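Muson pillow — white

Item no. 2106
In stock, ships from the Görtz warehouse

The Muson is our everyday sleeping pillow. Medium fill, a little firmer than the old one, plain white cover with no piping and no logo. Goes with whatever bedding you already own. Sold singly, so put two in the cart if you want a pair.

New for this batch: softer corners and a tighter seam along the short sides. Same filling as before. If you bought yours last December you have the older version, covers fit both.

Works best with a second pillow behind it. We like it in front of the Fotby in cream, which is a bit warmer in tone and keeps the bed from looking like a hospital. The Fotby is sold seperately, item no. 1295.
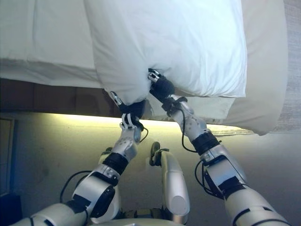 Muson in white, with a cream pillow behind.

Care
Machine wash warm, gentle cycle. No bleach. Tumble dry low with a couple of clean tennis balls, takes longer than you think. Check the middle before you put it back in a case — that part dries last. Shake well. Hold it by one long edge and let the filling drop, then turn it and do the other side.

Flat when it comes out of the bag? Normal. It ships rolled. Give it a day on the bed, plump it morning and night.

Good to know
Fill weight 959 grams
Cover does not come off, use a pillowcase
Fits our Mullby cases, standard size
Not reccomended for stomach sleepers, too high. Try the Fotby on its own

Returns
Unopened bag: full refund. Opened: exchange only, within 6 weeks, with the receipt. Please don't wash it first.

Larger orders (guesthouses, rentals) go through Sieglinde Strobel, use the contact form and put Muson in the subject line. Samples on request. Gray version is sold out for now, no date yet. Prices updated 11th May.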